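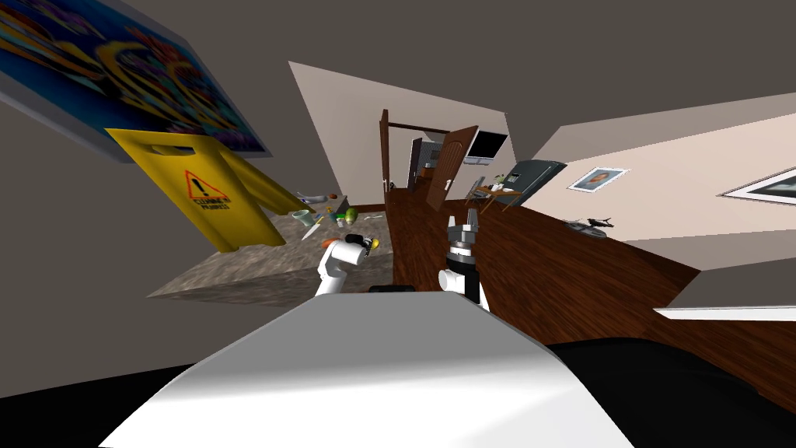 Studies > Open for enrollment > Memory and daily habits

Call for participants: walking, word recall and sleep in adults over 60

The Merine Center for Memory Research is enrolling adults for a study of daily walking and its effect on word recall. The study runs for 30 weeks. Enrollment opened in September and closes on 25th December, or earlier if all places are filled.

Purpose of the study

Many people notice small changes in memory as they get older, such as losing a word in the middle of a sentence or forgetting why they went upstairs. Most of these changes are normal. The study will measure whether a fixed amount of walking, done at the same time each day, changes scores on a standard word list test, and whether any change depends on how well the person sleeps. No drug, supplement or special diet is used. Participants keep eating and drinking as they normally do.

What participants do

Participants are placed by chance in one of 2 groups. The walking group walks outdoors or on a treadmill before noon each day, at a pace that still allows conversation. The comparison group keeps its usual routine and is offered the walking plan after the study ends. You cannot choose your group, and a couple or two friends who enroll together may be placed in different groups.

Both groups wear a wrist sensor day and night, except when bathing or charging it. The sensor records movement and heart rate. It does not record location or sound. Both groups also fill in a short sleep diary each morning, on paper or in the Nolleo diary app. The app works on most phones and tablets. Paper diaries are returned in prepaid envelopes.

There are 6 visits to the center over the course of the study. The first is the longest and includes a hearing check, a vision check, a blood pressure reading and the first round of memory tests. Bring your reading glasses and hearing aids if you use them. Later visits cover the memory tests, a sensor check and a review of the diary. Blood is not drawn at any visit, and there are no brain scans.

Who can take part

You may be eligible if you:
are over 60 and live at home
can walk without help from another person (a cane is fine)
read and speak English or Spanish well enough to complete a word test
have a regular doctor whom we may contact

You cannot take part if you:
have been diagnosed with Alzheimer's disease or another form of dementia
have had a stroke or a head injury with loss of consciousness in the past year
have been told by a doctor not to exercise
work night shifts
are enrolled in another memory or exercise study

People who take blood pressure or cholesterol medicine can usually join. People who take sleeping pills will be asked for the name and dose, and the study nurse will decide case by case.

Payment and travel

Participants who complete all visits receive $1,000. Payment is made in equal parts, one after each visit, so a person who leaves early keeps what has already been paid. Parking in the Echeverría Building garage is free with a stamped ticket – have it stamped at the second-floor desk, as the garage office cannot do it. Bus fare is refunded with a receipt.

Risks

Walking can cause sore muscles, blisters or a fall. The wrist strap irritates the skin in a few people, and a cloth strap is available on request. Some of the memory tests are meant to be hard, and almost everyone misses items. Individual scores are not a diagnosis and are not sent to your doctor unless you ask for this in writing.

Privacy

Sensor and diary data are stored under a code number. The list linking codes to names is kept separately and destroyed when the analysis is finished. Amodano, the company that supplies the sensors, receives device fault reports only and has no access to names or test scores. You may leave the study at any time without giving a reason. Data collected up to that point will be kept unless you ask for it to be deleted.

How to apply

Call the study line or complete the interest form at the front desk. A coordinator will return your call and go through a short list of health questions by phone. If you appear eligible, a consent form will be mailed to you. Read it at home and bring it unsigned to the first visit – it is signed there, after your questions have been answered. A family member or friend may come with you.

Please quote "Walking and Recall" when you call.

This site uses cookies to remember your language and text size settings. Accept | Manage settings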